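Hand gripper pads slipping on crinkly packets

lrocha_bench
Anyone else running the two finger hand-held gripper on snack packing? Wrappers into a box, all day. Since May the left finger lags behind the right on closing and the packets twist. Changed the rubber tips, no diffrence. Counter says 92 grabs since the last clean, so it isn't muck.

signe_n
Check the pivot bolts before anything else. Two per finger. If one has backed off even slightly the pad leans and you get exactly that twist. Don't crank them down though – snug, then back a touch.

moltummont_cell2
Disagree, had this at Trollgate and it was the tips. New ones are slippy out of the bag. Wipe with meths, leave overnight, try again in the morning.

lrocha_bench
Tips wiped already, same thing. Bolts look ok by eye but havent put a key on them. Set up as it stands, box straight ahead and the heap to the right:

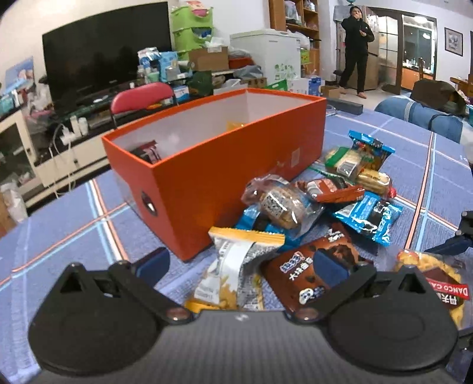
Flat foil ones go in fine. Anything puffed up with air skids off the pads about half way over. Could drop the closing force but then the heavier cakes fall out.

t_vrettos
Dropping force won't fix a lag. Signe's right, bolts. We do ours every 3000 grabs, dab of threadlock, the weak blue stuff.

moltummont_cell2
Threadlock near a pivot, no thanks. Seen a finger seize solid from that. Took Cunha a whole afternoon to free it.

t_vrettos
Then he used too much. Tiny dab, on the thread only, never the shoulder.

signe_n
Also re-zero after you touch the bolts. Fingers fully shut, hold, then save. Skip that and the lag comes straight back and you'll blame the wrong part.

lrocha_bench
Right. Left upper bolt was a quarter turn loose. Nipped it up, re-zeroed, no threadlock for now. Closing level again, will run it till tea and report back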